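How to Plan the Science in a Thriller Before You Draft

Start with one real piece of science and one invented step beyond it. 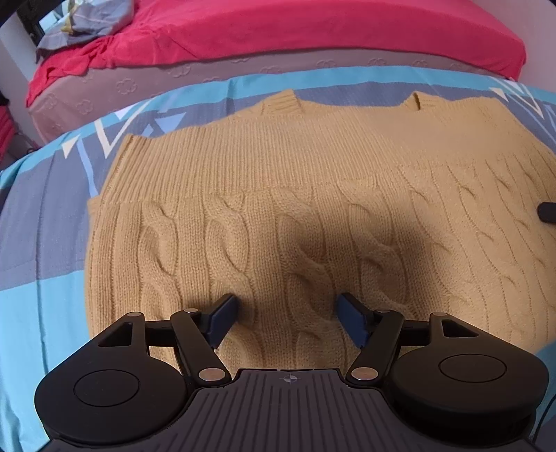

Giang Phùng wrote in to ask whether the research should come first or the plot. Plot first, in most cases. Write a one-page outline, then mark every spot where the story depends on a fact.

1. Sort the marks. Put an R next to anything real and an M next to anything made up. My outline for Brikton, a novel about gene-edited mosquitoes, had 142 marks. Most were R.

2. Cut the M list to 3. Readers will accept a few inventions if the rest holds up. Combine any that do the same job.

3. Read for each R. A review article is usually easier to follow than a single study. Stop after 60 minutes per item and write down what you still don't know.

4. Write the rules for each M in 200 words or less. Say what it can do, what it costs and how it fails. Keep this page open while you draft.

5. Choose who explains it. Give the explanation to a character who wants something in that conversation, and let someone interrupt.

6. Find a reader who works in the field. Send only the chapters that use the science, with your questions at the top. Ask what a person in that job would say out loud.

Save your sources in one file with page numbers. Your copy editor will ask for them.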